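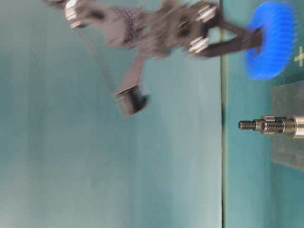 Tundotent is a software package for planning and controlling assembly tasks carried out by robot arms. It is used mainly for work in which a part with a central hole, such as a gear or a collar, must be placed over a fixed shaft. The package was first written at the Putthorpe laboratory by Venkatesh Suvarna and Kofi Mensah, and is now maintained by Borkard.

Structure

The software is divided into a perception module, a planner and a controller. The perception module estimates the position and tilt of the part and of the shaft from camera images. Frames taken during fast motion are often blurred, and the module gives each frame a sharpness score. Frames with low scores are kept in the record but carry less weight in the estimate.

The planner, known as Duan, produces a path to a point just short of the shaft and a second, slower path for the insertion itself. Duan was a separate program until February, when it was merged into the main package. Its settings file still uses the older format.

The controller takes over at the start of the second path. It compares measured force with an expected range and, if the range is exceeded, moves the part in a small spiral – a method long used in peg-in-hole assembly – until the force drops or a time limit is reached.

Testing

The standard test set contains 451 recorded trials using 34 gear and shaft pairs. Each trial stores images, joint positions and gripper commands on a shared clock. Trials that end in failure are included, and 107 of them carry written notes on the cause.

Limitations

Tundotent does not support flexible parts. Meshing a gear with another already in place requires an additional module, which remains under development.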